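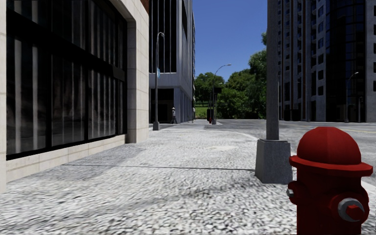

How to set up redirects when you move a site to new URLs

When Skurulus changed publishing systems, every article got a new address. The old ones had the form /story.php?id=4821 and the new ones look like /local/harbor-dredging-delayed. Links from other sites, bookmarks and printed newsletters all still point at the old form, so each old address has to send the reader to the right new page. These are the steps we followed. They assume nginx on Linux and a shell account with sudo.

Before you start

Get a full list of the old URLs. Don't rely on the sitemap alone. Ours had been generated by a script that stopped including the photo pages at some point, and it was short by 579 addresses. Pull from three places and merge them:

The old database (every published row, including ones marked hidden)
The server access logs, as far back as you have them
The sitemap

Put one URL per line in a file called old.txt, then sort it and remove duplicates:

sort -u old.txt > old-clean.txt

Step 1. Export the ID and slug pairs

Your new system should have kept the old article ID in a field somewhere. In ours it was called legacy_id. Export that field and the new path as two columns with a space between them. If the field was never filled in, stop and fix that first. Matching by headline works for most articles and goes wrong on anything with a repeated title, such as "Letters" or "Corrections."

Step 2. Build the map file

nginx can look up redirects from a map. Create /etc/nginx/redirects.map with lines like this:

4821 /local/harbor-dredging-delayed;
4822 /schools/budget-vote;

Each line needs the semicolon at the end. One missing semicolon will keep the whole configuration from loading.

Step 3. Reference the map

In the http block, outside any server block, add:

map_hash_bucket_size 256;
map $arg_id $new_path {
 default "";
 include /etc/nginx/redirects.map;
}

Long paths may need the larger bucket size. If nginx complains about the map hash when you test, raise it to 512.

Step 4. Add the redirect

Inside the server block:

location = /story.php {
 if ($new_path) { return 301 $new_path; }
 return 410;
}

The 410 tells search engines that the page is gone for good. If you would rather have a search page come up for unknown IDs, return a 302 to that page while you are still finding gaps.

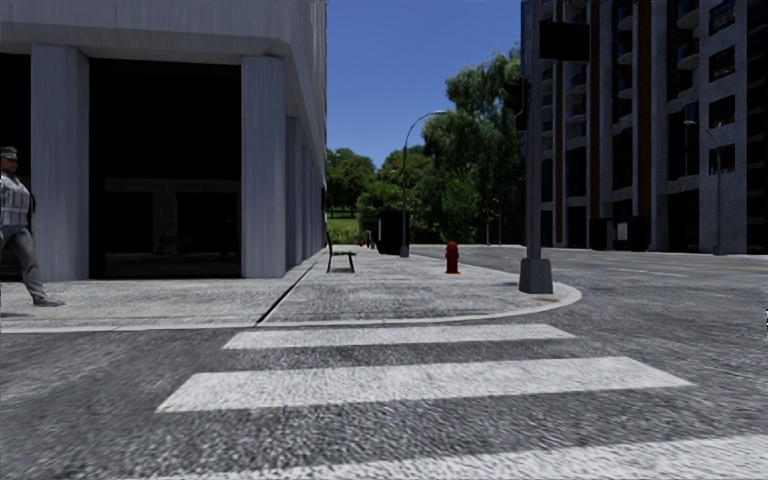 Street corner with a crosswalk and curb.

Step 5. Test the configuration before reloading

sudo nginx -t
sudo systemctl reload nginx

Use reload here. A restart drops open connections, and if there is an error in the file the server may not come back up.

Step 6. Check every old URL

Run the clean list through curl and write down the status codes:

while read -r u; do
 curl -s -o /dev/null -w "%{http_code} %{redirect_url} $u\n" "$u"
done < old-clean.txt > results.txt

The lines in old-clean.txt need to be full addresses, with the https and the host name. Then look at anything that isn't a 301:

grep -v '^301' results.txt

Next, request the redirect targets as well. A 301 that leads to a 404 looks fine in the first report. Esi Laryea caught two of these on our site, both from articles whose slugs had been edited after the export.

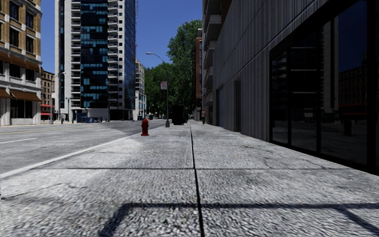
Step 7. Watch the logs

Leave the old access log format in place for a while and search it each morning for 404 and 410 responses. Addresses you missed will show up there. Add each one to the map file, run nginx -t again and reload.

Common problems

Redirect loops. Usually a trailing slash rule in one place and a no-slash rule in another. Pick one.

Tracking parameters. Old links with extra parameters after the ID still work with this setup, as $arg_id only reads the one value.

Browser caching. Browsers can hold on to a 301 for a long time. Use 302 while testing and switch to 301 when the results are clean.

Keep the map file in version control with the rest of your server configuration. Maarten Prins maintains ours, so send missing addresses to him.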